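Drolulham Office Services
Procurement updates
September 26, 2022

1. We are publishing this thread to set out how we are planning the purchase of robotic handling equipment for our records offices. It is intended for staff, tenants and suppliers who have asked about the budget.

2. The work under review is ordinary office work: filing, clearing desks and keeping floors free for cleaning. Close views from the arm follow.

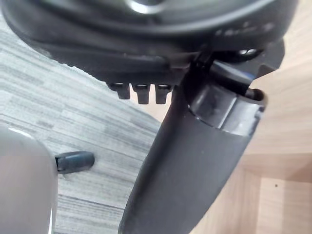
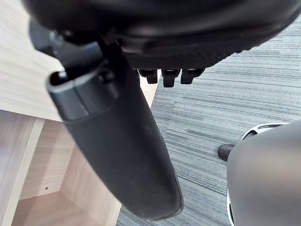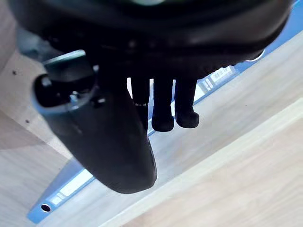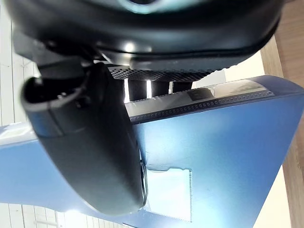 Photos: Cyprian Kurek / Drolulham Office Services

3. The third view shows the hand over a blue binder lying on its side of the budget, so to speak: filing accounts for the largest share of the hours we hope to relieve. Binders with a finger hole and a spine label will remain our standard stock for the time being.

4. Two suppliers have been invited to quote, Plostov and Vestden. Both have been given the same list of tasks and the same floor plans. Neither has been given the other's price.

5. Plostov has quoted 3641 pounds per site for one year's hire of an arm, including fitting and one service visit. Replacement finger pads are charged separately.

6. Vestden has quoted 2661 pounds per site for the same period. This does not include fitting. We have asked for a written price for that work and will not compare the two offers until we have it.

7. We have set aside a further 2000 pounds for changes to the rooms themselves. This covers sockets, cable covers and, where needed, the moving of shelving. It may not be used to make up a shortfall in the hire budget.

8. Several colleagues have asked whether we should buy outright. Our present view is that hire is the safer course for the first year. The question will be looked at again before any contract is renewed.

9. Floors have been raised as a concern. Where carpet meets wooden flooring, as in the first view, suppliers must state in writing whether a wheeled base can cross the join under load. A general assurance will not be accepted.

10. Furniture has also been raised. We do not intend to replace office chairs or desks to suit the equipment. Suppliers should plan for seats and armrests of the usual kind, left at whatever height the last person chose.

11. Training will be paid for from the existing staff budget. Each site should put forward two members of staff. Names go to Cyprian Kurek in the purchasing office, with the line manager's agreement attached.

12. Insurance: our current cover extends to hired equipment on our own premises. It does not extend to equipment in transit between sites. Please do not arrange any transfer without first speaking to the purchasing office.

13. Rafferty House has asked to be included in the first round. We regret that this will not be possible, as the lift there is due for repair. It will be placed first on the list for the second round.

14. The first round will cover 8 sites. The list has been sent to site managers and will be posted here once each of them has confirmed a suitable room and a contact for deliveries.

15. A reply to a question received this morning: no posts are being removed as part of this plan, and no saving in wages has been entered in the budget. Hours released from filing will go to the enquiry desks.

16. A second reply: yes, suppliers must hold spare parts in this country. The longest wait we are prepared to accept for a replacement hand is five working days, and this is written into the draft contract.

17. Comments on the draft contract should be sent to the purchasing office in writing by the end of the month. Comments left under this thread will be read but cannot be treated as a formal response.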